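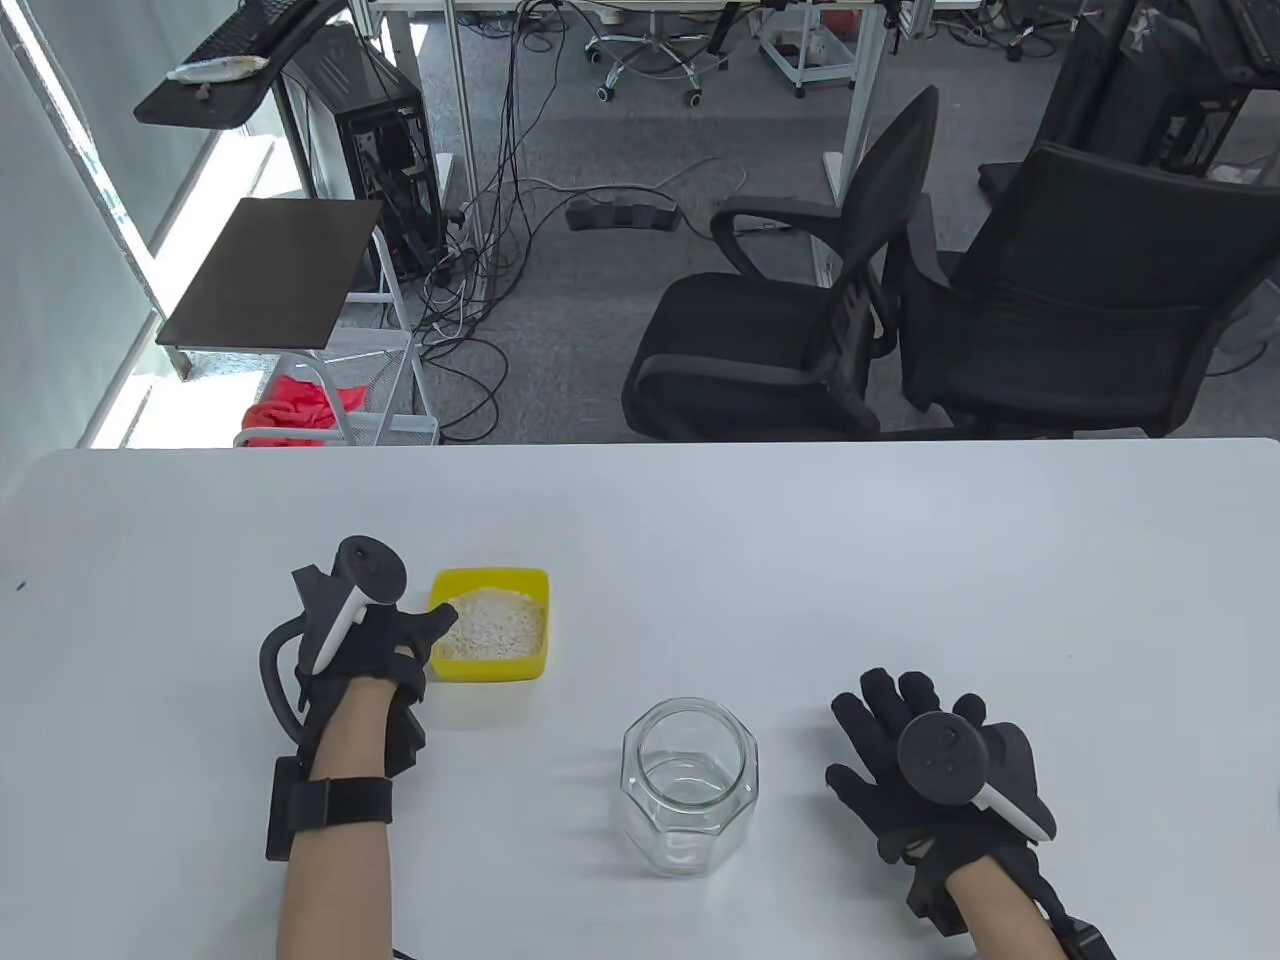

Navero Smoked Fish
Frequently Asked Questions
Last updated August 2022

Ordering

Do I need an account to order?

No. You can check out as a guest. With an account you can see past orders, save more than one shipping address, and change a standing order without calling us.

Is there a minimum order?

There is no minimum, but shipping costs the same for one fillet as it does for four, so most people order several at once. Orders of $89 or more ship free within the lower 48 states. The total is figured before tax and after any discount code.

Can I change my order after I place it?

Yes, until it is packed. Call or email with your order number. Once you have the tracking email, the box is closed and we can't add to it. A second order placed the same day will go out as its own box with its own shipping charge.

Do you take orders by phone?

Yes, during office hours. If you get the machine, leave your number and the best time to reach you. Please don't leave a card number in the message.

Can I visit the smokehouse?

There is a pickup counter next to the loading door. It sells whatever is in the case that day, plus trim and broken pieces that we don't ship. We don't give tours of the smoking rooms.

The fish

What is the difference between hot-smoked and cold-smoked?

Hot-smoked fish is brined, dried, and then cooked in the smoker. It flakes with a fork and is good in salads, on toast, or cold from the package. Cold-smoked fish is brined and smoked at a low temperature that doesn't cook it. The texture is silky and it is sold in thin slices. Our trout, whitefish, and mackerel are hot-smoked. The salmon comes both ways, and the labels are different colors: green for hot, blue for cold.

Where does the trout come from?

All of our rainbow trout is raised at Ustari, a spring-fed farm an hour north of us. We have bought from them since 2000, the year we opened. They deliver twice a week in the warm months and once a week in winter. The fish go into the brine the day they arrive.

What wood do you use?

Alder for salmon and trout, apple for whitefish, and a mix of beech and juniper for the Trastilitz mackerel. We don't use liquid smoke in anything.

What is Trastilitz mackerel?

It's our name for a whole mackerel, gutted, with the head left on, rubbed with coarse salt, black pepper, and caraway, then hung and hot-smoked until the skin turns a deep gold. It is the strongest thing we make. If you are buying for people who don't usually eat smoked fish, start with the trout.

Are there bones?

Trout and salmon fillets have the pin bones taken out by hand, and an occasional one gets missed. Whitefish and mackerel are sold bone-in. Take your time with those, and check every piece before you give it to a child.

How salty is it?

The trout is the mildest and the mackerel is the saltiest. We don't make a low-sodium version. The salt is part of what preserves the fish, and cutting it back would change how long it keeps and how it has to be handled. Sodium per serving is printed on the back of each package.
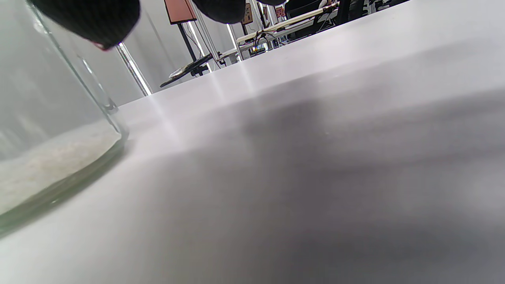
Does anything you sell contain gluten, nuts, or dairy?

The plain smoked fish has none of these. The trout spread is made with cream cheese and the salmon chowder base contains milk and wheat flour. We don't bring nuts into the building. Everything we make shares a facility with fish of several kinds, so none of it is suitable for anyone with a fish allergy, and that includes the crackers in the gift boxes.

What are the lemons in the gift box?

Those are Ouazzani preserved lemons, packed in salt and their own juice. Rinse a piece, discard the pulp, and chop the rind very fine. A little goes a long way on whitefish. We sell the lemons separately as well, in the pantry section.

Storage

How long does it keep?

Unopened, go by the use-by date on the label, and keep the package in the coldest part of your refrigerator. Once you open hot-smoked fish, eat it within five days. Cold-smoked salmon should be eaten within three. Spreads are the same as cold-smoked.

Can I leave it on the counter because it's smoked?

No. Smoking does not make our fish shelf-stable. It needs to stay refrigerated from the time it reaches you. For a party, put out a small plate and refill it from the refrigerator. Throw away anything that has been out for two hours, or one hour if you are serving outdoors on a very hot day.

Can I freeze it?

Hot-smoked fish freezes well for up to three months in its original vacuum package. The cold-smoked salmon can be frozen too, but the slices get softer and harder to separate. We don't suggest freezing the spreads, which turn grainy.

How should I thaw it?

Overnight in the refrigerator. Cut the vacuum package open first, then set the fish on a plate and cover it loosely. Don't thaw it on the counter or in warm water.

What should I do with leftovers?

Wrap them tightly or put them in a container with a lid that seals. A glass jar is better than plastic if you don't want the smell to stay. Wash it in hot soapy water when you are done, and wipe the rim and the lid with white vinegar if there is any smell left.
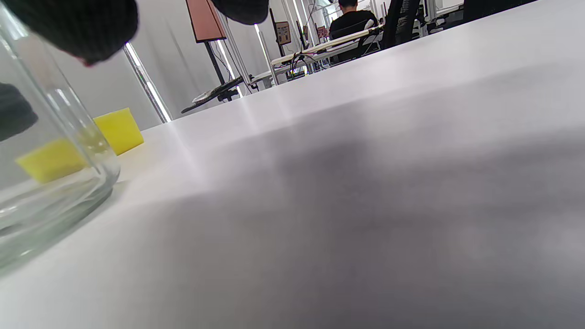 Clear glass jar, with a yellow sponge behind it.

There is white film on my mackerel. Is it mold?

Usually it is salt or fat that has come to the surface in the cold. Salt feels dry and gritty, and fat smears under a finger. Mold is fuzzy and may be green or gray. If you aren't sure, don't taste it. Send us a photo and the lot number from the back label.

Serving

Should I heat it up?

You don't have to. If you want the trout warm, wrap it in foil with a spoonful of water and put it in a 300-degree oven until it is warmed through. Skip the microwave, which dries out the thin end before the thick end is warm.

What goes with it?

Plain rice, boiled potatoes, rye bread, scrambled eggs, or a sharp cucumber salad. For rice, flake the fish and stir it in after the rice is cooked, with butter and chopped scallions.

Can I eat the skin?

It's edible, but on hot-smoked fish it is leathery. Most people peel it off. It makes a decent stock with an onion and a bay leaf.

Shipping

When will my order ship?

Orders received by noon are packed the next working day and travel by two-day service. We don't ship ahead of a weekend or a public holiday. In December, please order early and choose your delivery date at checkout. The calendar shows only the dates we still have room for.

How is it packed?

In an insulated box with frozen gel packs. The gel packs may be partly melted when the box gets to you. The fish should still feel refrigerator-cold. If it feels warm, don't eat it, and call us the same day.

Do you ship to Alaska, Hawaii, or Canada?

Alaska and Hawaii, yes, by overnight service only, at a flat charge of $73 per box. We can't ship to Canada.

Can you ship to a P.O. box?

No. The carrier needs a street address. A business address is often the better choice if there is no one at home during the day.

What is your refund policy?

If something arrives damaged, warm, or wrong, tell us within two days of delivery and we will replace it or refund it. We can't take fish back. Orders returned to us through an incorrect address are not refunded, so please check the apartment number.

Do you offer wholesale pricing?

Yes, for restaurants and shops. The wholesale minimum is 20 pounds per order, and species can be mixed. Use the contact form and choose "Wholesale" from the menu. We'll need a copy of your resale certificate before the first order.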